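I spent most of October gathering examples for a policy that moves small things in and out of boxes, and I came away with one strong opinion: the dull, messy parts of a collection day are where the good data lives, and we should stop scrubbing them out!

Both views are from the wrist, the same kind the model learns from.

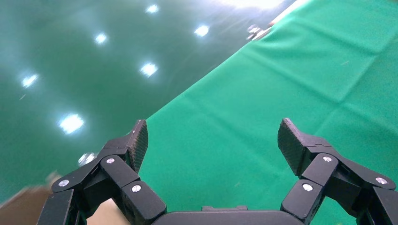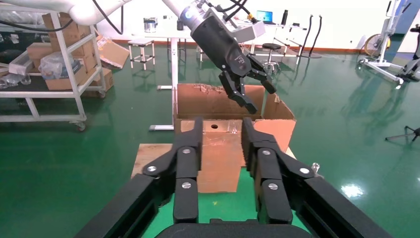

## Keep the wrinkles

Look at the green cloth in the first one. It has folds running every which way, and next to it there's a glossy green surface full of reflected lights. When I started, I would have pulled that cloth tight before every run. Abelardo Arango, who set up our collection plan, asked me to leave it alone, and we argued about it over lunch for a week. He was right. A policy that has only met flat cloth learns that cloth is flat, and then somebody's sleeve brushes the table and the whole thing falls apart.

The same goes for the box in the second view. The flaps are partly torn, there's tape across the cardboard, and I love it. Real boxes look like that. Our first set, which we called Mikeo, had 823 episodes with fresh boxes squared up to the table edge. The second, Somboon, had 307 episodes with whatever box was nearest. I know which one I'd train on if I could only keep one (Somboon, every time), and it took far less fussing to record.

## But write down what you changed

Mess is only useful if you know what kind of mess you have. If the cloth moves and the box moves and the operator changes all in the same hour, you can still train on it, but good luck working out why the thing fails on a Nultero run later. So we keep a plain text log. One line per change, typed by whoever made it. We do 40 episodes, stop, shift something, write the line, and go again.

I'd also keep more of the fumbles than most people do. A slow approach, a missed grasp, a second try from a better angle: tag them and hang on to them. Of course some runs are junk. If the recording dropped out or the operator was chatting and forgot the task, throw it away and don't feel bad. We lost 3 good hours of Miner to a wrong clock setting, and no amount of optimism was going to save those.

What I'd love to see is more groups publishing their logs alongside their episodes, typos and all. I'd read every line. Ours goes up with the next Somboon batch, including the page where Abelardo and I disagree about the cloth.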